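Niser Hand-Held Gripper Kit: Equipment Review

The Niser kit is a hand-operated parallel gripper intended for recording demonstrations of household handling tasks. It was assessed by the equipment section of the Flalham training centre in May, with a view to its adoption for the cloth handling course. The assessment was led by Triin Mockus.

The kit weighs 800 grams and is supplied with a charging lead, a spare set of finger pads and a printed guide of 43 pages. Assembly is straightforward. The guide is clear on fitting the pads but says too little on calibration, and two of our assessors had to repeat the procedure before the opening width was read correctly.

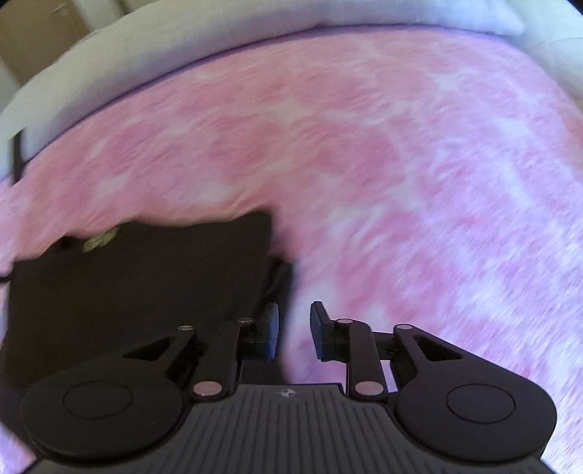
Members of staff with smaller hands reported some strain after a long session. The trigger is stiff when new and eases with use. We would advise a break every half hour, and the centre has written this into its own working notes. The grip itself is well shaped and can be used in either hand.

Performance on fabric was the main concern of the assessment. Over 107 trial recordings the fingers closed evenly and the two pads met squarely. Thin cotton was picked up at the first attempt in most cases. Heavier items gave more difficulty when they lay completely flat, and operators obtained better results by approaching a fold or a corner. The Isah gripper, which the centre has used for two years, is slightly better in this respect but is a good deal heavier.

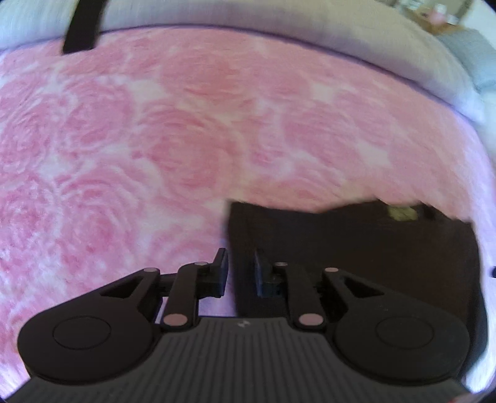 Recordings are transferred by cable to the Juvum software, a licence for which is included for the first year. Transfer was reliable, although slow for longer sessions, and files cannot be renamed until the whole batch has been copied. The software allows an assessor to step through a recording and mark the point at which the fingers close. Strong contrast is helpful at this stage - the straight edge of a black cloth on a pink rose-patterned cover can be followed easily between the open fingertips, whereas the position of a dark outer finger against the same cloth is harder to judge. A paler outer finger would be a sensible option for a later version.

The price at the time of review was 900 euros, including delivery. Replacement pads are sold in pairs. The supplier answered both of our written enquiries within two working days.

The kit is recommended for supervised course use. Centres that already own the Isah model may prefer to wait until the calibration section of the guide has been revised.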